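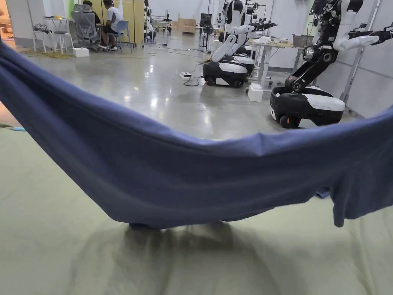

Why does a knit fabric stretch when a woven one made from the same yarn barely does?

The yarn in a knit is bent into loops, and the loops change shape when the fabric is pulled. In a woven cloth the yarns run nearly straight, so there is little slack to take up before the fiber itself has to stretch.

Textiles 1, Unit 4: Knits and Wovens
Handout for the Tuesday section

Read this before lab. Bring a hand lens, a ruler, and your swatch card. If you missed Unit 3, the notes on yarn twist are on the shelf outside the Vergara room.

1. Terms

Course: a row of loops running across the fabric.
Wale: a column of loops running up the fabric.
Warp: the lengthwise yarns in a woven cloth, held under tension on the loom.
Weft: the crosswise yarns, passed over and under the warp.
Selvage: the finished edge along each side of a woven cloth.
Bias: any direction that is not along the warp or weft. True bias is 45 degrees to both.

People mix up course and wale every term. If you turn the swatch sideways, the names turn with it.

2. Weft knits

Most T-shirts, sweatshirts, and socks are weft knits. One yarn travels back and forth or around a tube, and each new loop is pulled through the one in the row before it. Jersey is the simplest. It shows V shapes on the face and small half circles on the back, and a cut edge curls: toward the back at the sides, toward the face at the top and bottom.

Jersey stretches more across than it does lengthwise. A loop is taller than it is wide, and pulling sideways borrows yarn from the legs of the loop. Rib goes further in the same direction. It alternates face and back wales, so at rest the fabric folds in on itself like a shallow accordion. That is why cuffs and neckbands are usually rib.

A dropped stitch in a weft knit can run down the whole wale. This is what happens in a ladder.

3. Warp knits

Each wale has its own yarn, and the yarns zigzag between neighboring wales. Tricot is the common one. Warp knits are more stable and do not ladder easily. They are used for linings and swimwear. We will only look at one sample, the Mirkico tricot.

4. Wovens

Plain weave goes over one, under one. Twill steps over by one yarn each row and makes a diagonal line. Satin has long floats and snags easily. None of them gives much along the warp or weft. On the bias the little squares turn into diamonds, and the cloth stretches and drapes. Skirts cut on the bias need to hang overnight before hemming — the hem will drop unevenly otherwise.

5. Stretch and recovery

Stretch is how far a fabric goes. Recovery is how much of it comes back. They are separate properties, and a fabric can have plenty of the first and little of the second. Cotton jersey is a good case: it stretches well but bags at the elbows. A small amount of elastane improves recovery a great deal.

To figure percent stretch, subtract the resting length from the stretched length, divide by the resting length, and multiply by 100.

Worked case: the Wurklow rib in your kit measured 200 mm at rest and 325 mm stretched. The difference is 125 mm, and 125 divided by 200 is 0.625, or 62.5 percent. Report it as 63.

6. Lab

Mark a line 100 mm long on each swatch, once along the wales and once across. Stretch it by hand along the ruler until it resists, read the length, and let go. Wait one minute and read it again. Write down both numbers even if the second one is still 100.

Last year's highest reading was 177 mm, on the Drusville jersey, pulled across. Tullio Sartori has the table if you want to compare, but do your own measuring first. Hand tension varies a lot between people, so keep the same partner for the whole set.

For washing and shrinkage see Unit 5. Knits should be dried flat when they are heavy. Their own weight will lengthen them on a line.

Lab sheets go in Manikandan Venkataraman's box, room 809, by 16:00.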